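**Traltov, 2 Oct 2022**

# Breva tabletop storage box enters second production run

Podusau has released the second production run of Breva, a lidded storage box for small household items kept on desks, dressing tables and side tables. The run consists of 762 units and follows a first batch of 500, which went on sale in May.

Breva is a rectangular box with a hinged lid and a removable inner tray. It is supplied in a single size. The tray rests on a ledge along the inside walls and can be taken out without tools. The space beneath it is intended for items that are used less often, such as spare chargers, stationery or sewing supplies.

The second run carries two changes. The lid hinge has been stiffened so that the lid remains at the angle at which it is left. The ledge has been lowered to give more depth at the front of the tray, where first-batch customers reported that soft items were being caught as the lid closed.

Items placed in a lidded box at home are seldom flat or regular in shape. The company's packing guidance therefore treats paper tissue, folded cloth and similar soft goods separately from hard goods. Soft goods should be placed last and pressed below the rim before the lid is lowered. 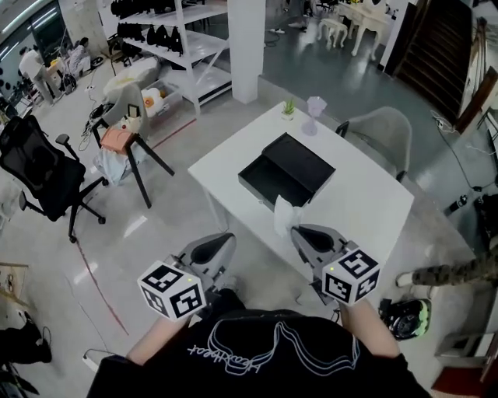 The guidance also covers the surface on which the box stands. A clear area should be kept in front of the box, with plants, vases and other upright objects moved to the far side of the table. The lid opens towards the rear and needs free space behind it. If the table stands against a wall, the box should be brought forward before opening.

"Most of the comments on the first batch concerned the front edge of the tray," said Necati Sarıgül, product manager at Podusau. "The new ledge position deals with that. The outside dimensions have not changed, and boxes from both runs can be stacked together when closed."

The revised tray will fit second-run boxes only. Owners of first-batch boxes may continue to order the original tray as a spare part.

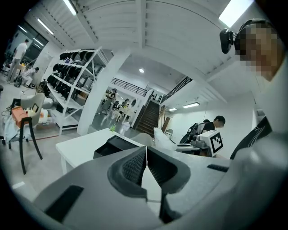 Breva is designed for use on a level table or shelf. It should not be placed on an upholstered seat, where the base may tilt and the tray may shift. The box and tray can be wiped with a damp cloth and should be dried before items are put back.

## Availability

The second run is available now through Kaplan, which distributes the product in 17 shops and by post. The retail price is £29, unchanged from the first batch. Replacement trays are sold separately. A printed copy of the packing guidance is included with each box.

Trade enquiries and requests for product sheets should be addressed to the Podusau press office in Traltov.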